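Ewurabena Kyei
Thread

I refolded every towel in the apartment this month and changed how I do it. A few people asked me to write it up, so I'm putting it in a thread.

Background: two bathrooms, one linen closet, shelves 20 inches deep. I moved in with towels from three different households and none of them were the same size.

For years I folded in half, in half again, then in half again. Fine for a stack of four. Any higher and the stack leans, and you pull one out and the next two come with it.

First thing I did was take everything out and put it on the bed. Bath towels, hand towels, washcloths, two beach towels I had been blaming my sister for losing.

Then I sorted by size and not by color. I know people like the color thing. My closet has a door on it.

Anything with a hole or a stringy edge went in a bag for the animal shelter. Call first. Mine takes bath towels and turns down washcloths.

The fold I use now for bath towels: lay it flat, long side toward you. Fold the left third in, then the right third over it. Now you have a long strip. Fold that in half, then in half once more.

Smooth it with your forearm between folds. Your hand leaves dips.

If the towel has a woven band near the end, watch that. Terry is thick and the band is thin, so the fold wants to slide over to the band and sit crooked. I line up the bands first and let the corners do what they do.

Corners that don't match are usually the towel's fault. Cheap ones shrink more along the band and come out of the dryer a slightly different shape every time.

Labels. I used to cut them off. Stopped after I snipped through the hem on a good one and it started to come apart in the wash. Now I leave them and fold so the label ends up inside. Doesn't always happen. Some stick out whatever you do.

You need a flat surface bigger than the towel. I was doing this on the couch arm and wondering why they looked bad. A table is much better – even a small one, if you let the last bit hang while you do the first fold.

A tablecloth that grips a little is fine. A slick table is annoying, the whole thing skates away when you smooth it.

Hand towels: thirds the long way, then in half. Done.

Washcloths: in half, in half. I tried rolling them and they unrolled in the basket, so I quit.

Fuseini Amissah asked about rolling bath towels. It works if you have cubbies. On an open shelf they roll forward when you take one. I gave it two weeks and went back.

Mitali Uddin says to fold them straight out of the dryer. She is right and I don't do it. Mine sit in the hamper overnight and then I shake each one out hard before folding, which gets most of the creases.

On heat: I switched from high to medium and 40 minutes became closer to an hour. They feel softer. I also stopped using fabric softener on towels and they dry me off better than they did before.

Stacking: folded edge faces out, loose edges to the back. Clean ones go on the bottom and we take from the top of the other stack until it's gone. Otherwise the same two towels get used all year.

I keep the tan and brown ones in the guest bathroom. They hide makeup. The white ones were a mistake, and I'm using them up as bath mats.

Someone asked if I bought bins. No. I priced a set of four at 78 dollars and decided the shelf was already a shelf.

What I would buy is one shelf divider, the kind that slides on. Two stacks side by side lean into each other over time, and then you're refolding again.

Time it took: one evening for the sorting, another for the folding. Upkeep is a few minutes per load. The people I live with have learned the bath towel fold and ignore the rest of it.

Sheets are next, probably in October. I have no method for the fitted ones – right now I wad them up and put the flat sheet on top. If you have a way that doesn't involve tucking one corner into another while standing on the bed, send it.

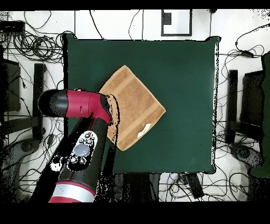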